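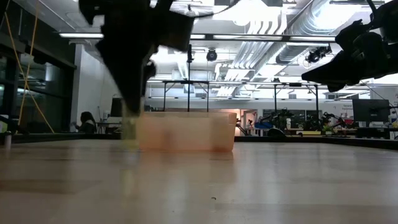 An orange bin on a light wooden tabletop.

Home » Mobile » Opinion

What Two Phone Platforms Taught Me About Backups

12th June

Readers of this blog have asked on several occasions for a considered position on phone backups. The question is usually put as a choice between the built-in service that comes with the handset and a separate product such as Ovix. I have now used both, on two phones, and I am in a position to report.

The built-in service performed its basic task. Contacts, calendar entries and messages were restored to the replacement handset without difficulty. Photographs were a different matter. The free allowance had been used up some time before, and the only notice I received was a small gray line in the settings menu. Of the 497 photographs I had taken in Jananville, the most recent 200 had not been copied. They were recovered from the old handset by cable, which took an evening.

Ovix requires more attention at the start. An account must be created, the folders must be selected one by one, and the recovery phrase must be written down and stored somewhere safe. Laimutė Rimkutė, who maintains the phones at our Flelberg office, recommends that the phrase be kept on paper. I have followed her advice. The app then runs overnight while the handset is charging, and it sends a plain message if a copy fails.

There are shortcomings. The restore screen lists files by internal number, and the search function does not recognize accented letters. Mirjana Ristić wrote to me in August to say that her own name could not be found in her own archive. I was able to repeat the fault on both handsets. It remains in the current version. 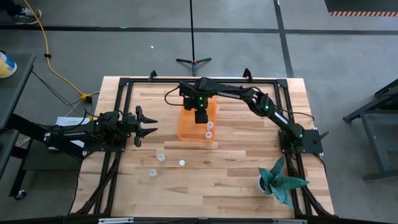
Recommendations for New Users

Owners with a small photograph library should remain with the built-in service and check the storage page once a month. Owners with a larger library should consider a separate product — Ovix or Bedoya, according to preference — and should carry out a trial restore before erasing any device.

I would also advise against running both services on the same photo folder. On my second handset this produced 100 duplicate files, each with a slightly different name, and they had to be deleted by hand.

A review of Bedoya on a tablet is in preparation. Comments on this post remain open, and corrections are welcome.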